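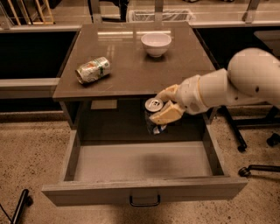
Gripper holding a can over the open drawer.

Griltlow drawer tasks, student release

Recorded by the Sorgate student robotics club for its spring project. The set has 262 episodes: 200 for training, the rest held out. Each episode has one written instruction and the arm's joint log.

Objects: drink cans, some crushed, and a white bowl.

Known issues
Joint logs from the first Monday session start late. Trim them with the script in tools before training.
Reflections on the tabletop change with the time of day.

Splits are fixed. Do not reshuffle them if you plan to enter the Driscombe student round.

License: free for class and club use. Credit the club.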